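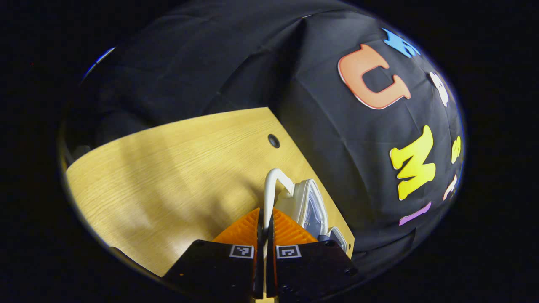

Bright letters on black fabric, beside the pale wooden table.

I've wanted a black backdrop behind my work table ever since I saw Natalia Beltrán's, and in August I finally hung one. Then came the letters! I love a fat orange U and a yellow M, and I refuse to line them up straight — a bit of a lean makes me happy every time I sit down.

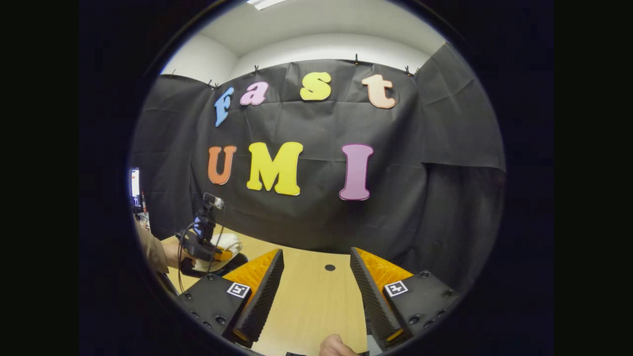

The table itself I'd never swap. It's light wood with a little round hole in the top, and I keep the rest of it plain so the colors get all the attention. Natalia irons her fabric. I like mine with the creases left in, and I've told her so 13 times.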